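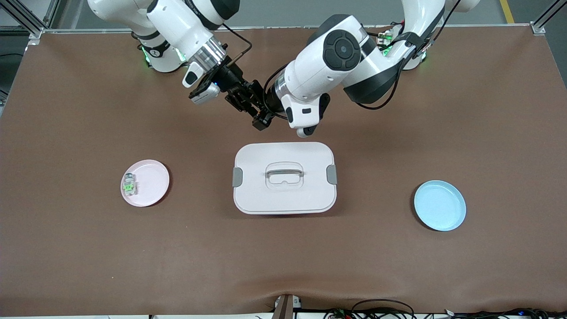 Two plates and a lidded container on the brown mat.

Search this site Type and hit enter

About Us

Posted February 14, 2020 by Rosalind Greenberg

OK so the old About page was three lines long and people kept emailing to ask who we are. Fair enough. Rewriting it between calls, so bear with me.

Porkorine is a small affiliate marketing outfit. We run review sites and email lists, and we teach a course on doing the same. Started in a spare bedroom in September, me and Wendell Escobedo, one laptop each and a list of 50 subscribers, most of them cousins. Now there are 6 of us and we rent a real office with a door that locks.

What we do, quick version:

We build niche sites that earn from referrals. Mostly home stuff, travel bags, pet supplies. We write the reviews ourselves. If we get paid when you click, it says so at the top of the page – not buried in the footer.

We run the Bindix newsletter. Goes out to 1,457 people. One email a week, sometimes none if there's nothing worth sending. It was bigger once. We cut everyone who hadn't opened anything in ages and the numbers looked terrible for a while, then the replies picked up. Would do it again.

We teach. The course is called Gustodport (long story, the domain was cheap). Covers picking a topic, writing pages people will read to the end, setting up tracking links, reading your own stats without panicking. No income promises. Some students make nothing. One of them paid off a car. Most are somewhere in the middle and you should know that before you put in a card number.

Who's here

Rosalind Greenberg – me. Writing, billing, arguing with ad networks.
Wendell Escobedo – sites and servers. Ask him before you change a redirect.
Latrice Haverford – runs the course, answers nearly all the student mail.
Rosalind Kowalczyk – email list and design. Yes, two Rosalinds. She goes by Roz, I don't.

Plus two part time writers who'd rather not have there names up.

Stuff we don't do: sell our list, buy followers, recruit anybody into anything. We get asked to push recruitment plans a lot. Castellanos, the agency we share clients with, gets the same pitches and sends us the funny ones. If you got a message from "Porkorine Partners" asking for a joining fee, that isn't us. Forward it to Latrice please.

Money question, people always ask. Most of our income is referral commission, then the course, then a bit of consulting. Consulting starts at $3,000 a project and we're booked up a fair way, so write early. We don't do free audits anymore, sorry, it ate whole afternoons.

Want to work with us? Use the contact form. Put the name of your site in the subject line. Attachments get binned by the spam filter so paste it in the mesage instead.

More later when I get a minute. Course dates are on the course page.

Comments

Verna Alcantara says:
Took the course last year. Latrice answered every email I sent and I sent a lot. Is the tracking links part getting updated? The screenshots don't match the dashboard now.

Latrice Haverford says:
Hi Verna! Yes, redoing those this month, you'll get the new ones free. Same login as before.

bagreviewer says:
got one of those joining fee messages, glad I looked here first. forwarded it

Dale says:
How do I change my email for Bindix? The link at the bottom just takes me to the home page.

Roz K. says:
Link's fixed now Dale, try it again from the latest issue.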